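Projects > Student reports > Robotics

We use cookies to improve your visit. By continuing you accept our cookie policy.

26/12/2022
By Hatsue Sakai

Teaching two arms by remote control: report on the Molto project

The aim of my project was to record a two-arm task by remote control and to learn which habits of the operator make the recordings bad. I moved two small leader arms by hand, and the robot arms on the table copied me. In total I recorded 127 demonstrations.

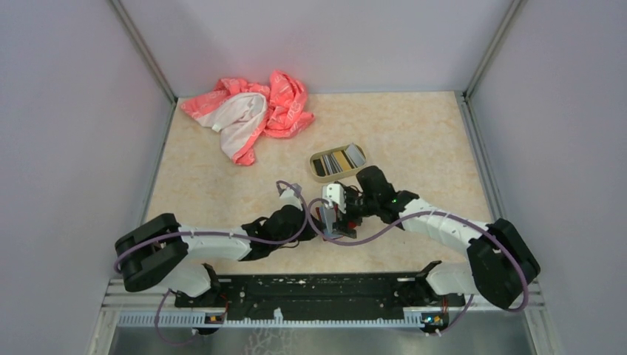 The most difficult part was passing an object from one gripper to the other. The operator feels no force, so she must judge by eye when the second gripper is holding. In my early recordings I opened the first one too soon. Later I made a short pause before letting go – this cost time, but the movements became more even.

I removed 40 demonstrations in which I hesitated for long or corrected the grip many times. The training with the rest ran for 4000 steps. In February I will repeat it with a second operator.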